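Handout 4: Gathering demonstrations in simulation

Read this before the lab session. It covers what a demonstration is for our purposes, what gets recorded, how the scenes are built, and which episodes to keep. Training is covered in the next handout. The scene builder used in the lab is Prineo, the recorder is Sqalli, and the review tool is Clovix. All three are installed on the lab machines.

## 1. What we are collecting

A demonstration is one complete attempt at a task, driven by a person and stored as a sequence of time steps. Each step holds two things:

- the observation: all camera views plus the joint positions of both arms
- the action: the command sent to the arms and grippers at that step

The learner is trained to predict the action from the observation. It has no access to the task description in your head. If you pause for two seconds to think, the pause is in the data, and the learner will try to copy it. If you correct a bad approach by sweeping back over the table, the sweep is in the data too.

An episode starts when the recorder is armed and ends when you press stop. Do not arm the recorder until the arms are at their rest pose.

## 2. Camera views

Every episode carries a head view and one view from each wrist. The three are rendered at the same step and share a step number.

The wrist view moves with the gripper. The palm and both fingers stay in nearly the same place in every image, and everything else moves around them. This makes it the most useful view in the last few centimeters before contact, where small errors in sideways position matter.

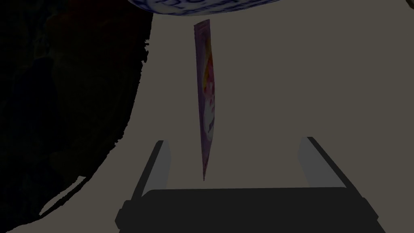 *Figure 1. Wrist view, fingers open, with a thin packet seen nearly edge-on.*

Thin items deserve a note. A flat packet seen face-on covers many pixels. Turned edge-on, it may cover very few, and its printed face is foreshortened until the text can't be read. A learner trained only on face-on approaches will do poorly on the rest. Vary the approach angle on purpose across your set, and write the rough angle in the episode note.

Poses of small objects should be read from the state log, not judged by eye. Height above a plain surface is hard to estimate from a single view, and a plain surface gives no texture to judge by.

## 3. Building the scene

Prineo loads a room file and an object list. The room files for this course come from the Nuder set. You may change:

1. which objects from the list are present
2. their starting positions and rotations
3. the light level, within the limits in the config file
4. the camera tilt of the head view

You may not change the robot model, the control rate, or the gripper limits. Episodes with different control rates can't be mixed in one training set without resampling, and we are not doing resampling in this course.

Leave clutter in. A learner trained on bare tables tends to attach itself to whatever is the only colored patch in view. Furniture, plants and unrelated objects near the work area force it to use something more specific.
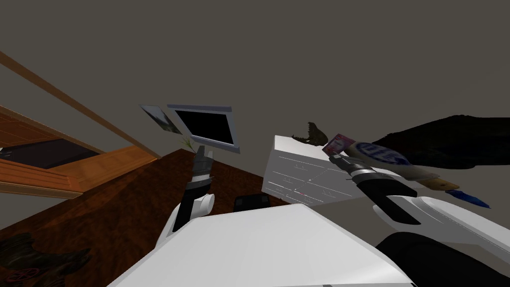
Clutter has a cost as well. The head view has to show both arms, the target and a good deal of the room, so a small target gets a small share of the pixels. Objects near the target can also hide it during part of the motion. Before recording, step through a dry run in Prineo and check that the target is visible in at least one view at every step. If it isn't, move the clutter and leave the camera alone.

Check the spawn heights too. Objects placed with a small overlap get pushed apart by the solver on the first step, sometimes hard. Run 50 physics steps with no commands before arming the recorder, then look at the state log. Any object still moving should be placed again.

## 4. How many, and how varied

Each pair records 80 episodes. Of these, 26 must start from the fixed poses in the starter file so that results can be compared between pairs. The rest are yours to vary.

Repeating the same start pose with tiny changes adds little. Spread the starts over the whole reachable area, including the awkward parts near the limits. Use both arms if the task allows it, and record which arm you used.

## 5. Views with no target in them

Wrist images often contain no target at all, mostly early in an episode or while the arm is crossing the workspace. These steps are kept. The learner has to know what to do when the wrist view is uninformative, and the head view supplies the missing information.
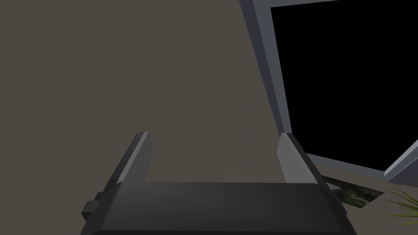 *Figure 2. Wrist view with nothing between the fingers. A dark panel and its light frame take up much of the right side.*

Do not trim such steps by hand. Clovix can trim idle steps at the start and end of an episode, where no command was sent. It uses the action log for this and ignores the images. Up to 4 seconds may be trimmed from either end; if more is needed, record the episode again.

## 6. Keep or discard

Open each episode in Clovix and set one of three labels.

- **keep**: task finished, no dropped object, no contact between the arms
- **recovery**: task finished after a slip or a missed grasp
- **discard**: task not finished, recorder fault, missing view, or mismatched step numbers

Recovery episodes are valuable in small amounts - they show the learner states that clean runs never reach. Keep them in a separate folder so they can be added or left out at training time.

Judge success from the state log at the final step. A single image with an object near a gripper does not establish a grasp. The contact flags for both fingers must be set, and the object must have moved with the wrist.

## 7. To hand in

- the episode folder, with labels set
- the Prineo config file, unchanged after the first recorded episode
- one page on how you varied the starts, with a plot of start positions
- a list of discarded episodes and the reason for each

File names follow the pattern in the starter file. Folders that fail the name check are returned unopened.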